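Workshop notebook, December – glue trials for the felt pads

Efa and I finally got back to the glue question this afternoon, after putting it off longer than I'd like to admit.
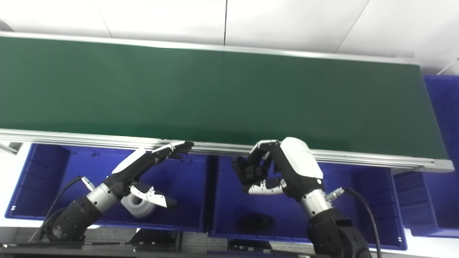
What we tried

We cut 20 felt pads from the Meredith offcuts and stuck them to scrap oak, half with the Sudico paste and half with our old hide glue. The paste spreads like a dream and smells faintly of pears (Efa says almonds, and we went back and forth on it for far too long). Clamped everything for 12 hours.

What we got

Three of the paste pads peeled up at one corner with a fingernail. All the hide glue ones held, bless them, though two had soaked through and gone stiff – I think I brushed it on too thick.

Next

Thinner coat, same oak. Igor wants to try it on beech too, so please leave him the long clamps. Ask Hinata if there is any more of the gray felt.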